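About Kornerbridge

June, by the Kornerbridge office
5 min read

Hello, and welcome! If you have found your way to this page you are probably trying to work out who you would be renting from, and we think that's a very sensible thing to want to know before you hand over a deposit.

Kornerbridge rents furnished apartments by the month in Tukow. We aren't a hotel (there is no breakfast buffet, though there is a good bakery at the bottom of Sirance Street and we will happily tell you what to order), and we aren't quite an ordinary landlord either. Our guests stay for a month at the least and often for a good part of a year. They come for a hospital placement or a teaching contract, or because the house they bought has no kitchen yet, or to be close to a new grandchild without sleeping on the new parents' couch. We love that last group especially. They bring us pictures.

How we started

We began with one apartment over a shoe repair shop on Sirance Street, which we had been living in ourselves and couldn't sell. A nurse on a short contract asked if she could rent it with everything left in place, right down to the cookie sheets, and she stayed through the winter and passed it on to a colleague, who passed it on to another. By the time that chain of nurses ended we had a second apartment and a notebook full of things we would do differently, starting with the curtains.

Today we look after 141 apartments in 4 buildings. The largest is the Iglesias, the old glove warehouse by the canal, and the one most people recognize from our brochure with its green awning and the very slow elevator. The other three are on and near Sirance Street, within an easy walk of the streetcar. We have hosted 2,443 stays so far, and while we can't claim to remember every one of them, we do remember a surprising number, including the gentleman with the harp.

What comes with an apartment

Everything you need for your first evening, so that you can arrive tired and late with two suitcases and not have to go anywhere. The beds are made up. There are towels, dish soap, coffee filters, salt, oil, a can opener that works, and a decent knife. We are a bit fussy about the knife. You'll find a lamp on both sides of the bed, even if you are staying alone, and a real desk or table big enough to leave your papers out on while you eat.

Heat, water and internet are in the rent. Electricity is too, up to a generous monthly allowance, and in all our years very few guests have gone over it. We send a plain statement at the end of each month with one total at the bottom, and if something on it puzzles you, just call and we will go through it together over the phone.

Each apartment has its own washer, and this was a decision we argued over for most of a year. Shared laundry rooms would have been a good deal cheaper and would have given us back some closet space. But we kept thinking of people coming off a night shift and carrying a bag of scrubs down the hall to find everything taken, and in the end that settled it.

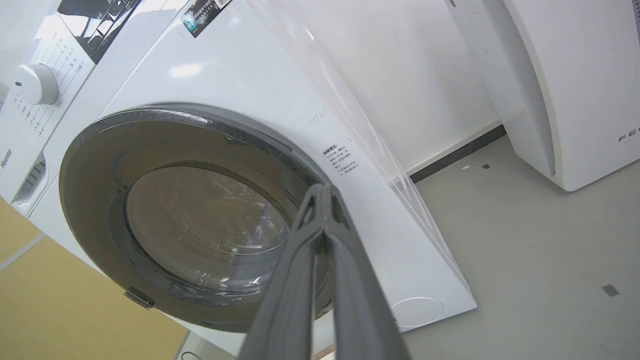 After her second month at the Iglesias, one guest wrote to say that she had lived in five furnished places in three years and ours was the first where she stopped living out of her suitcase. She added that the bedroom on the canal side gets the sun very early and that we ought to warn people, and she was quite right. We put up heavier blinds on that side the same spring, and we now mention the morning sun in the listing. Some people ask for it!

How we choose and look after our buildings

We like older buildings with thick walls, and we like them to be near something useful, by which we mean a grocery store and a pharmacy before we mean a park, although the park is nice too. Before we take on a new apartment, one of us sleeps in it for a night. You learn a great deal that way. We have turned down a lovely place on the hill because of a ventilation fan next door that started up before dawn, and you would never have known it from an afternoon visit.

Our apartments run from small studios up to family places of some 70 square meters, and we try to be plain about which is which. The floor plans on our listings are drawn to scale, with the furniture we really have in the sizes it really is. If you want to know whether a crib will go between the bed and the window, ask us, and we will go over with a tape measure.

Between guests we keep the apartment empty of bookings for two full days. The first is for cleaning. The second is for all the small repairs that get put off when one family leaves at ten and another arrives at three: a dripping faucet, a drawer that sticks, the hallway bulb.
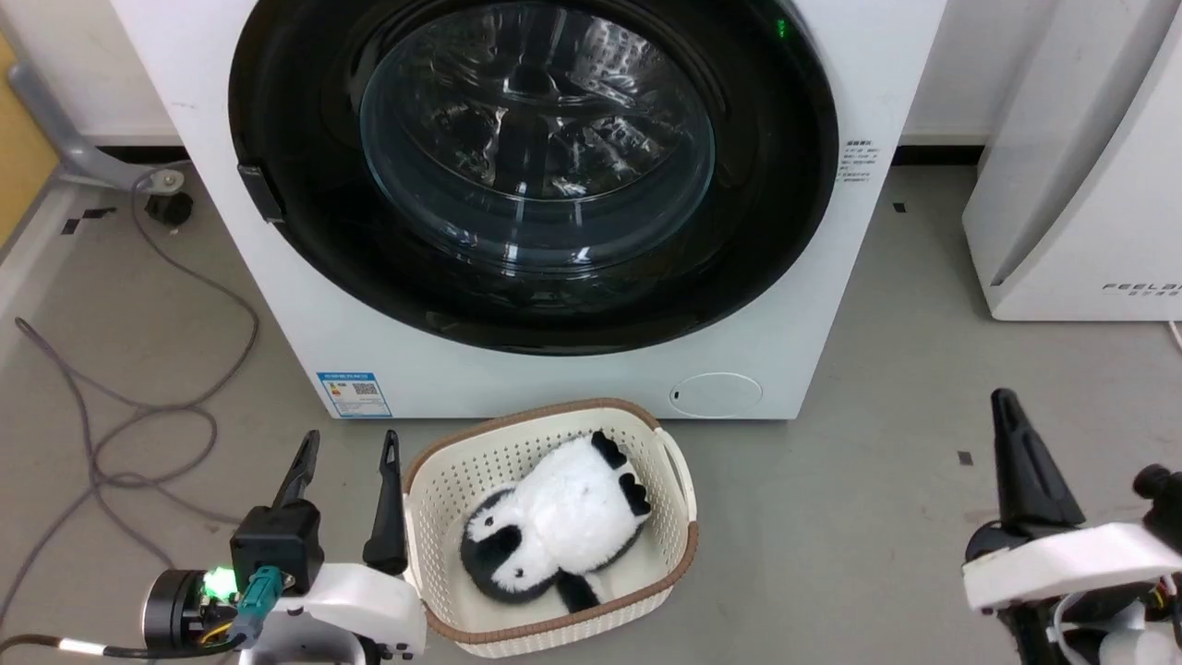 Moving in takes less than an hour, and we like to do it in person. Somebody from our office will meet you at the door with the keys, walk you around, show you where the fuse box is and how the windows tilt, and then leave you in peace. We go over the appliances as well, though we try not to make a lecture of it. The washer is a front loader, with a round white filter cover low down on the right side of the machine, and it's worth knowing about that before you go looking for a lost sock. You are welcome to use the cream-colored laundry basket on the floor in front of it for whatever you like (more than one has come back to us full of toys). There is a printed house book on the kitchen table with all of this written out, along with trash days and the number for the office phone.

Pets, parking and visitors

Cats and well-mannered dogs are welcome in most of our apartments. Please tell us beforehand so that we can put you somewhere with a door to the courtyard. Parking is limited at the Iglesias and easier on Sirance Street, where we rent spaces by the month from the church. Your visitors are your own business, and we can lend you a folding bed with proper sheets if you give us a day's notice.

Come and see us

Our office is on the ground floor of the Iglesias, to the left as you come in under the awning. You don't need an appointment to ask a question, and if we have an apartment free we will gladly walk you over to see it. The bell is a little temperamental, so do knock as well.

Last updated: 24 July 2025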